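The fault came up at stitch five. Nga Đàm had her hands off the controls by then, because Orton was supposed to finish the row by itself, and it had been doing that well enough all morning.

The left arm stopped. The screen said HOLD, then 1,002, then nothing.

"What's 1,002?" Natanael Queiroz asked from the other console.

"Grip force out of range."

"High or low?"

"It doesn't say."

She pressed the pedal to take over. It clicked and the arm stayed where it was. She pressed it again. On the second monitor the force reading sat at 80, where it had been before the stop, and she understood that the number was old and that she had no idea how hard the jaws were set to close.

Natanael got up and stood by the red switch. The Pekholm manual said to cut power only with the jaws open and clear of the thread. If they were holding it, the arm could sag and take the stitch with it.

"Can you see the jaws?" he said.

She pulled up the wrist camera and leaned in.

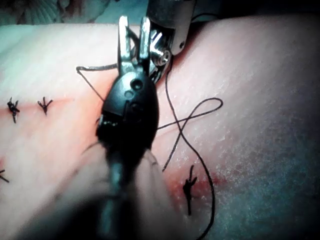 The wrist view at stitch five, thread still looped.

"Open," she said. "A little. There's a gap."

"And the thread?"

She followed the black line around its loop and back toward the driver. Near the housing she lost it.

"I can't tell."

"Then I'm not cutting it."

"No."

He kept his hand by the switch. She wrote the code on the back of her glove and called Mirani upstairs, who picked up after 2 rings and asked her to read it again, slowly.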